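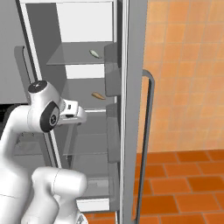
Open refrigerator, glass shelves, kitchen view.

Home > Support > Tickets > Network and Metering

Print this page | E-mail this page

Subject: Breaker on kitchen circuit trips overnight, energy log shows gaps
Site: Montes, ground floor unit
Equipment: Cekell panel meter, Amia logging software
Status: Closed

Problem as reported

The kitchen circuit breaker trips between midnight and 5 a.m., two or three nights a week. It resets normally in the morning and holds all day. The Amia log for the circuit has gaps that do not match the trips. Some gaps fall on nights with no trip at all. The tenant asks whether the meter is causing the fault or only failing to record it.

Initial checks

Supply voltage at the panel is within limits. Terminal screws on the kitchen breaker were at the correct torque. No discoloration on the bus or the neutral bar. The meter clamp was on the correct conductor but the lid had not latched. Closed the lid and repeated the reading. Value changed by less than one percent, so the lid does not explain the gaps.

Log export from Amia covers the whole of June. Sample interval was set to 900 seconds. At that setting a short load peak is averaged out and the record is of no use for a trip fault. Changed the interval to 2 seconds and left the meter running.

Load review

The circuit feeds the counter outlets, the range hood, and the refrigerator outlet. A refrigerator draws in steps, and the compressor is only one of them. Defrost heaters usually run on a timer or a controller and will often start at night when the door stays shut. Models with a water and ice dispenser in the door, as on this type, can add a fill valve and an auger motor to the list. None of these is a large load alone. Asked the tenant to leave all settings as they are during the test.

Second visit

Short-interval log showed a steady night load with normal compressor cycles. Defrost was visible as a flat step. No overload at any point. In three recorded trips the current before the trip was well under the breaker rating, which points to leakage or to the breaker itself.

Insulation test, appliances unplugged: kitchen circuit to ground read 200 megohms. No fault in the fixed wiring.

Leakage with appliances connected one at a time: range hood normal, refrigerator normal, counter outlets normal until the under-cabinet light driver was switched on. The driver is a Hustico unit, wired from the counter outlets and set to come on by its own clock at night. Leakage rose in steps as the case warmed. Case temperature reached 69 C before the breaker opened.

Log gaps

Separate fault. The Cekell meter was losing its connection to the logger when the router changed channel. Samples were held in memory but dropped when the buffer filled. Set the router to a fixed channel and updated the meter firmware. Pulled the buffer by cable to confirm that stored samples match the live values.

Resolution

1. Light driver disconnected and replaced.
2. Breaker left in service. Test button operates correctly.
3. Sample interval returned to 900 seconds after the test period.
4. No work done on the refrigerator.

Follow-up

No trips and no gaps reported after the change. The old driver is bagged and labeled with this ticket. If the tenant adds further lighting to the counter outlets, repeat the leakage test with the new load warm.

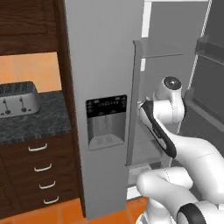

Note for similar tickets: do not start by swapping the breaker. A new breaker from a different batch may hold a little longer at the same leakage and hide the fault for a month. Start with the loads that run unattended and write down what each one contains. For a refrigerator, look at the outside of the door before pulling the unit out. A black control strip above a recessed alcove with a paddle tells you to include the dispenser parts in the load list. Get the model number from the rating label and request the wiring diagram before the visit.

Last updated: June

Back to ticket list | Previous | Next | Contact support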